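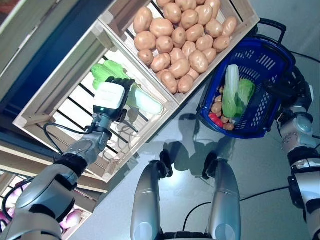
Der Kurs heißt schlicht »Einkaufen«, und er läuft seit April an der Technikerschule in Trurwood. Sechs Schülerinnen und Schüler sitzen im Werkraum vor einem Monitor und streiten über Blattgemüse. Kartoffeln seien einfach, sagt einer. Die rollen zwar weg, aber sie reißen nicht.

Sekar Pangaribuan leitet das Projekt. Er hat früher Prüfstände für Pumpen gebaut und unterrichtet jetzt Steuerungstechnik. Die Aufgabe für das Schuljahr passt auf einen Zettel neben der Tür: Der Roboter soll Gemüse aus Holzkisten nehmen und in einen blauen Einkaufskorb legen, den er selbst hält. Eine Hand greift, die andere trägt.

Schwierig ist vor allem das Greifen in die Kiste hinein. Chinakohl ist schwer und glatt, die Blätter daneben geben sofort nach. Schließt die Hand zu früh, erwischt sie nur eine Blattspitze. Schließt sie zu fest, ist das Grünzeug hinüber und landet im Eimer für die Kaninchen der Nachbarschule.

1282 Griffe hat die Gruppe bisher protokolliert, jeden mit Sorte, Kiste und Ergebnis. Huia Ruawai führt die Tabelle. Sie ist im zweiten Jahr und wollte eigentlich in die Gruppe für Drohnen, die war voll. »Am Anfang haben wir nur die Finger eingestellt«, sagt sie. »Dabei lag es oft am Arm. Er kam zu flach über den Kistenrand.« Seit die Kisten schräg stehen, geht es besser - jedenfalls bei den vorderen Reihen.

Das Gemüse bezahlt die Schule aus einem Topf von 1000 Euro, der bis zum Sommer reichen muss. Was heil bleibt, nehmen die Schüler mit nach Hause.

Beim Regionalwettbewerb in Skarkthorpe treten vier Teams an. Jedes bekommt dort eine Einkaufsliste, die vorher keiner kennt. Pangaribuan rechnet mit Tomaten. Geübt wird in der nächsten Stunde trotzdem noch einmal Chinakohl.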